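The Selton match-day scoreboard was supplied to Pudgate Football Club for assessment over one half-season of home fixtures.
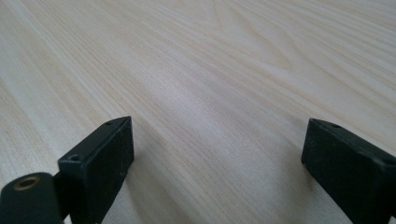

Equipment Reviews: Grounds and Fixtures

The digits proved legible from the far touchline, and the control panel was readily understood by the club's timekeepers. Battery life fell short of requirements on one Saturday, when the display failed in the 73rd minute. 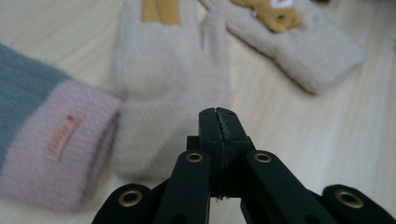 The mounting brackets are sound, although the instructions supplied with them are poor. Overall rating: 3.5 out of 5.

Reviewed by Ginette Besson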